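Budget sanity check: hand or gripper for a sorting bench?
Workshop Kit > Buying and Planning

brasstacks
We sort mixed returns at Vascombe: gears, nuts, breakers, capacitors, whatever was in the sack. I've to put in a figure for next year by the end of October. Lockwood want 2,097 for a two-finger gripper, fitted. Gusis do a proper hand and won't name a price until you've had a phone call, so I assume it's awful. The arm is already paid for.

pelmet_dave
Gripper. Spend the change on bins. You're picking up nuts, not playing the harp.

sveva_sanna
Depends on the nuts. Ours lie flat on felt and a two-finger job has to come straight down on them. We went for the hand and I'd do it again, though I'd argue harder over the service plan.
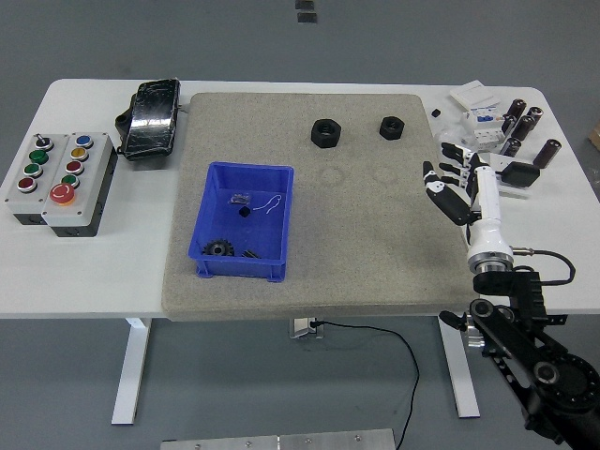
Sorting bench, blue bin, nuts on the mat.

Budget for the dull stuff too. The felt mat was 12 and did more for us than the 227 we spent on a lighting kit. Put the stop button in the first order, not the second.

pelmet_dave
So a costly hand to lift a nut. My nephew does it for crisps.

sveva_sanna
Does he do nights?

brasstacks
What's the lead time on the hand?

sveva_sanna
Gusis said 8 weeks. Trelavska had theirs in 12. Get spare fingertips quoted on the same sheet or you'll pay carriage twice.

pelmet_dave
Still say gripper. Try it for a quarter, then go begging for the hand with numbers.

brasstacks
Fine, both on the form, gripper first. Ringing Gusis after lunch, wish me luck.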